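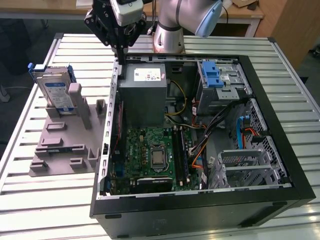 Tirnar cuisine

Tirnar cuisine is the traditional cooking of the Tirnar valley and the market town of Prumeck. It is based on potatoes, barley, sheep's milk cheese, cabbage and smoked pork, with freshwater fish eaten mainly in winter. The cooking shares many features with that of neighboring upland districts but differs in its heavy use of caraway and dried plums, and in the near absence of paprika.

64 shares

Staple dishes

The dish most closely linked with the valley is harula, a baked potato and barley cake. Grated potatoes are mixed with cooked barley, garlic, marjoram and lard, then baked in a shallow pan until the edges are dark. In the upper villages it is eaten with sour milk, while in Prumeck it is usually served beside braised cabbage.

Soups form the main part of the midday meal. Sour cabbage soup is thickened with flour and cream and often contains smoked rib. A thinner soup of dried mushrooms and plums, known as black soup, is served on fasting days. Households in the lower valley add small drop dumplings; those farther up prefer toasted rye bread.

Meat was once reserved for Sundays and holidays. Pigs were slaughtered in December, and the shoulder and belly were salted for 17 days before smoking over beech or plum wood. Liver sausage with barley was made on the same day and shared among neighbors.

Cheese and dairy

Two kinds of sheep's cheese are made. The first is a soft, fresh cheese eaten within days and mixed with chives or spread on bread. The second is pressed into round molds, brined and lightly smoked - it keeps through the winter and is grated over dumplings. Milking begins in May and ends in September. Whey left over from both cheeses is drunk plain or used in bread dough.
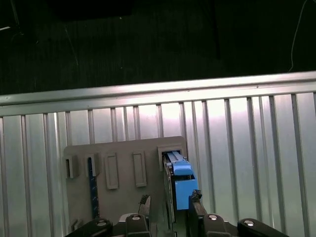 Ribbed metal panel below a horizontal rail.

Baking and sweets

Bread is made with rye flour and a sourdough starter, with caraway in the dough and on the crust. Sweet baking relies on plums, poppy seeds and walnuts. Plum butter, cooked without sugar in open kettles in September, fills buns, pancakes and the folded Christmas pastry called prumka. Honey cakes are sold at the Prumeck fair in July.

Drinks

Plum brandy is the customary drink at weddings and funerals. Cider is made in small amounts in the southern orchards. Herbal teas of linden, thyme and rose hip are common throughout the year.

Written sources

The earliest known collection of recipes from the valley is a household notebook kept by Rozália Havlíček, a miller's wife. It gives few quantities and no cooking times. Jarmila Beneš later edited the text for print and added notes on local measures. Radek Polák has disputed her reading of several entries, in particular the recipe for black soup, which he considers to have been made with dried pears.

2 comments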